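Report to the Fairweather fund
Local Flowers pilot, second progress report, January

Summary

The pilot is on schedule and slightly under budget. I am less sure that it is showing what the proposal said it would. The claim was that buying cut flowers from growers in the valley would mean longer vase life, less waste and steady winter income for small farms. We have fair numbers on the first two. On the third we have mostly good will.

Supply

We bought 2117 stems this period, of which 1175 came from Katanach, the only grower with heated space. The rest came through the Zukum wholesale market, and I would not call all of those local. Two crates had no origin label, and when I asked I got a shrug. I have counted them as imported.
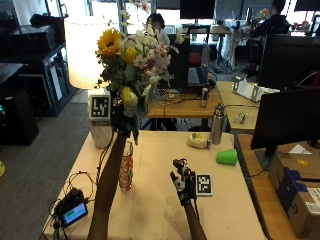

Elin James read a draft of this section and thinks I am being too hard. Her view is that a first winter was always going to lean on the wholesaler, and that if we judge the idea on its worst season we will kill it before the spring growers can take part. She also wants the unlabeled crates left out of the totals altogether. I have kept them in, but the fund should know we don't agree.

Vase life

Katanach stems did last longer in our records. Before anyone quotes that, please note that they also spent less time in a van and went into clean buckets the same morning. We may be measuring buckets. The Prindis flower food made no difference I could find, and I would stop paying for it.

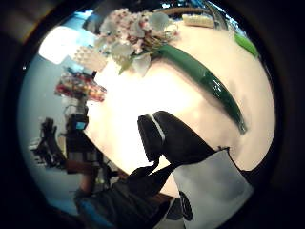

Money

Flower food and delivery together came to $347 over plan. This was covered by the printing line, as we put off the second leaflet. The first leaflet sat in a box at the market for most of the period, so I doubt it will be missed.

Response from buyers

We sent 30 survey forms to shops and regular customers. The ones that came back were kind. People like flowers, and they like being asked about flowers.

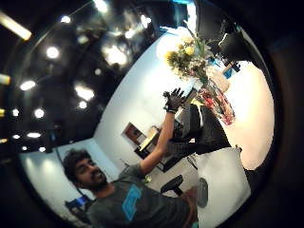 Very few answered the question on price, though, and that was the one we needed. Saying you would pay more for local stems is easy – doing it in a cold month is another matter. For the next round I propose dropping the survey and putting two prices side by side on the same counter.

Next period

Sign a second grower before spring. Ask Zukum for origin labels in writing. Use the same buckets and the same delivery hours for every batch.
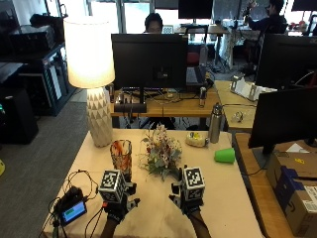 Small white, pink and yellow blossoms with green leaves.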